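PRESS RELEASE -- for immediate use

29th June

Prullia takes over Nilletti biscuit range, new shops from August

Prullia, the family bakery firm, has bought the Nilletti range of almond and lemon biscuits. Deal signed this morning. Recipes stay the same, so do the tins.

Nilletti biscuits are sold in 235 shops at the moment. From August that goes up to 700, mostly corner shops and farm shops, plus a few garden centres. Two new flavours to follow -- ginger, and a plain butter one that customers have been asking for.

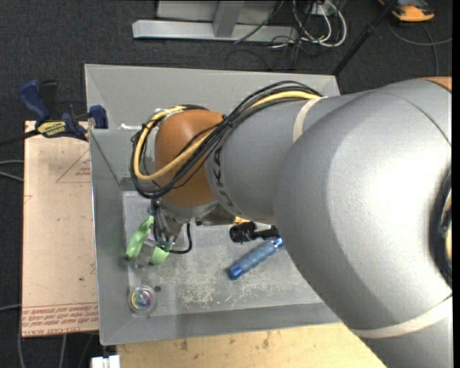

Prices held until the end of the year. The small tin stays as it is, the large tin gets a new lid but the same weight inside. Old stock with the Nilletti address on the back is fine to sell and fine to eat, please dont send it back.

Shops allready on the Nilletti list need do nothing, accounts move across by themselves. New shops should ask for the trade form. Orders for the first delivery close at the end of next month.

Samples for food writers on request, say which flavour. Tin pictures and price list from the Prullia press desk.

Ends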